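Household Chores by Machine: Project Report
Edgars Šimkus and Kęstutis Ķēniņš
7 Jan 2026

1. Question

Our project asked whether a two-finger machine can do the soft chores of a living room: clearing laundry, straightening a throw, putting cushions back. Rigid objects were left out. Earlier groups in the course had covered cups and boxes.

2. Method

We used the Treneck arm with the Burnis controller. Training data came from people doing the same chores with hand-held grippers. Four chores were defined, each with a fixed start state and an end state judged by the second author. A run was stopped after 80 seconds. Each chore was run five times. No resets were allowed inside a run, and a dropped item counted as a failure unless the arm picked it up again before the time limit.

3. Results

Moving a cushion from one end of the sofa to the other was the most reliable chore. Putting a cloth into a basket came second. Straightening the throw failed in most runs, and folding it failed in all five. The usual fault was a grip on one layer where two were needed. The planner, Han, had no way to detect this and carried on to the next step.

4. Discussion

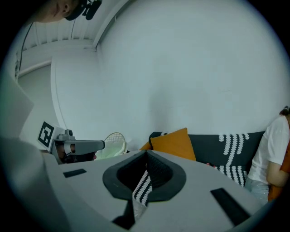
Fabric is hard for the arm for two reasons, grip and view. The grip problem is known from class: a cloth changes shape as soon as it is lifted. The view problem we had underrated. With a chevron throw like the one over the dark sofa, the gripper housing takes up the lower half of the view, and only a strip of the pattern shows through the opening. The strip gives no clue to where the nearest edge or corner is. A person looks past the tool and corrects. The controller works from the wrist view alone.

We conclude that the arm can move single soft items and cannot yet arrange them. A second, fixed view of the sofa would be the first change to test. The Hulel fingertips, which arrived too late for our runs, should be tried on the two-layer grip.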